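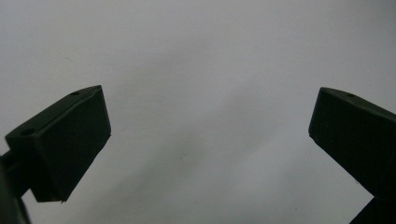

Jarnden adds clear desk rack to its small storage range

Jarnden will begin selling a clear acrylic rack for desks and worktops in March. The rack is made from thin transparent panels, with dividers inside to keep small items apart. It is the first product the company has made in clear acrylic.

The rack is meant for people who work at a shared table and have to clear it at the end of the day. It holds cards, notebooks, small tools and flat wooden parts, and it can be moved with one hand when it is full.

"Most of the letters we get are about desks that are too small," said Gwenllian Wogan, head of products at Jarnden. "People asked for something they could see through, so they don't have to take everything out to find one thing. We tried it in two colours as well and the clear one was the one our testers kept using."

Before settling on the design, Jarnden sent 600 early racks to homes and small workshops. It had replies from 571 of them, and 532 said they would keep the rack on their table. The main complaint was that the dividers were set too close together, and the spacing has been made wider in the version going on sale.

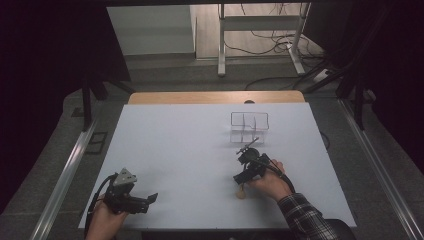

Where to buy it

The rack will be sold through Pemano shops and by post from Baumgart. It comes in 3 sizes, all with the same height, so that different sizes can stand side by side. The panels arrive fitted together and no tools are needed. They should be wiped with a soft damp cloth and kept away from strong cleaning sprays, which can cloud the surface.

Spare dividers will be sold separately from the same date. Customers who own the older Cokeo tray can stand the smallest rack inside it.

Shops wishing to stock the rack can ask for a price list from the Jarnden trade desk, which is open every Wednesday until 4pm. Samples are available on request.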